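Looking after a two-armed house robot

Wipe the finger pads before you touch any settings. Most of the "calibration faults" people bring to our Pundville repair evening are jam.

Use a barely damp cloth, then a dry one. Kitchen spray leaves a film, and a filmed finger holds a drawer front about as well as a buttered eel.

Check the wrist screws every 28 days. Snug will do. Veronica Jitaru once tightened hers with real feeling and spent July waiting for a new wrist from Skotari.

Next, the camera. If it has been knocked, the robot will believe the floor is a hillside and behave accordingly. Run the levelling routine on a hard floor, never a rug, and keep the cat out of it.

Try any new drawer routine in the simulator first. Pretend nightstands cost nothing, and mine has been opened 2,000 times without a word of complaint.

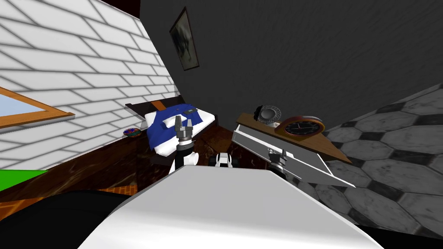
Start at the slowest speed and raise it one notch at a time. Save the settings under a name you will recognise in a month. "Final2" isn't one. Spare pads are 299 for the set, so wash the old ones first.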